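Washing up in a shared kitchen: Gadisa Shiferaw on sinks, order of work and cutlery

Gadisa Shiferaw runs the kitchen at Dinsa, a residential building where 284 tenants share cooking space on four floors. He wrote the dishwashing procedure that hangs in each of those kitchens. It fills one sheet, and he has revised it five times. We spoke in the early afternoon, between the lunch wash and the evening one.

His main subject is flatware. Plates and bowls, he says, are simple to manage, as they stack and a dirty one is easy to spot. Forks and spoons go to the bottom of the basin and stay there.

"People wash the large pieces first because the large pieces are in the way," Shiferaw says. "By the time they reach the forks, the water is gray and they have lost interest. My sheet has glassware first, flatware second, plates third. Pots are last."

The second rule concerns the basin. A deep stainless steel sink is good for soaking and poor for sorting. He asks tenants to take spoons and forks out singly, by the handle, and to look at the bowl or the tines before putting the piece down.
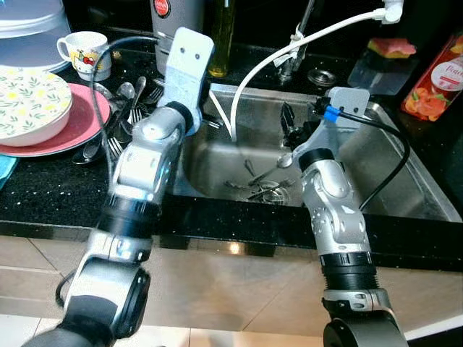
Should flatware soak before it is washed?

"Fifteen minutes in hot water with a little detergent is enough for most food. Egg and oatmeal want longer. I don't leave it overnight. Standing water marks the cheaper steel, and knives with a glued handle come loose after a few months of that treatment."

The drain is where most of his repair time used to go. In the first year the building lost enough teaspoons down one disposal unit to pay for its replacement. He had the unit taken out and a plain strainer put in. The stopper now has a fixed place on the ledge behind the basin, and the sheet says so in capital letters. Since the change he has opened that trap twice, both times for rice.

On countertops he is equally specific. Dinsa put granite in two of the kitchens and laminate in the other two. The dark speckled granite hides crumbs and water spots well, which he counts against it. "You wipe it by touch," he says. "I run a dry hand over it after the cloth. If I feel grit, I wipe again." He uses dish soap and water on the stone and keeps vinegar away from it, along with the lemon-scented descaler that the previous supplier, Trunach, used to include with every order.

Detergent now comes from Bellero in 500 ml bottles. He tried a larger size and found that people poured more from it. The small bottle, with a narrow cap, cut the amount used per month, although he did not keep figures for the first kitchen and will not quote a percentage.

The tableware itself is a mixture. Some of it was bought for the building and the remainder was left behind by people moving out, so patterned bowls sit with plain plates and few of the forks match. Shiferaw does not object to this. He did once price a uniform set from Gradum for all four floors, and the quote came to $3,587 with delivery. The money went to new faucets.
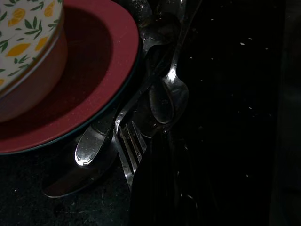 "Mixed sets have one real drawback, and that is nesting," he says. "A bowl from one maker sits too deep in a plate from another, and the water stays between them. So bowls are racked separately, upside down, at a slight angle. Plates go on edge. Flatware goes in the drainer with the handles down, except sharp knives, which are dried by hand and put away at once."

He is less strict about towels. Each kitchen gets a clean stack every morning, cotton, washed hot and without softener – softener leaves a film and the cloth stops absorbing. A damp towel goes on the hook. A wet one goes in the bin by the door.

The next revision of the sheet is planned for December. It will add a line on wooden spoons, which tenants keep leaving in the soak, and it will drop the paragraph on the disposal unit.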